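Okay, small thread on the Clivden records request, for everyone who asked. I've been at it since February and I have thoughts!

1/ Quick recap. I asked the town of Clivden for its emails with Bilyk, the firm that got the parking meter contract. The clerk's first reply was a fee estimate of $255. For emails!
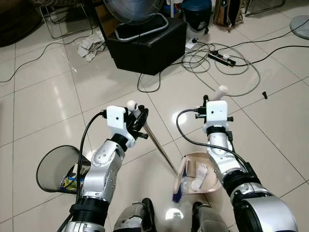 2/ The fee got knocked down after I narrowed the dates (do this, it works) and I ended up with 72 pages. 23 of them are almost solid black ink. I don't need every phone number in there, but a few whole paragraphs went under the blue-bristled broom and into the dustpan, and the only reason given is "deliberative."

3/ What I can read: Bilyk brought in Nuvodix to run the payment app, and the council saw that part 2 days before the vote. The Ustow Street shops were asking about fees way before then.

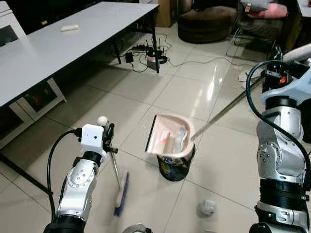

4/ So I've appealed. It went in Mar 4, 2020, one page, listing each blacked-out section by page number and asking for the specific exemption.

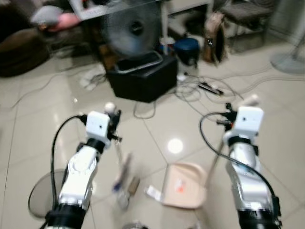
Do you need a lawyer to appeal?

Mine was just a letter to the town attorney, and there was no filing fee.

5/ I'll post the pages tonight once I've got them scanned right side up. If you run a shop on Ustow Street, my DMs are open.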